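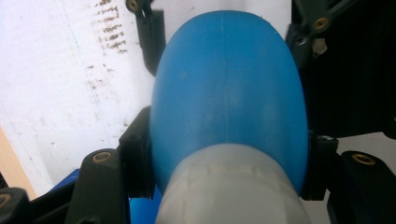
I have finally sorted out the tub of odds and ends under our laundry bench, and I can't tell you how happy it makes me! It has moved house with us twice, from Diltton to Edska and then up the hill to Lewis, and I don't think the lid came off properly in all that time. The blue one with the rounded top and the pale grey-white sleeve around its lower part was my favourite find of the whole afternoon - such a cheerful colour, a proper summer sky blue, and smooth apart from one faint seam running down the middle. It's going on the windowsill where I can see it.

My neighbour Branwen Gittins got me started back in September. She did her whole garage and wouldn't stop talking about it (fair enough, it looks brilliant), and she lent me her label maker, which I've now had for far too long. Sorry, Branwen!

My method is pretty simple. Everything comes out onto an old towel, plastic in one pile, metal in another, and anything I can't name goes in an ice cream container for Hubert to look at. He recognised six things straight away and got very excited about a tap washer. The rest can wait until Christmas.

Next up is the linen cupboard, and I've already bought the baskets. If you've got a good way of keeping fitted sheets tidy, please leave it in the comments - mine are a disgrace.

Last updated: November 2021

Cuden Street Diary > Around the House > Tidying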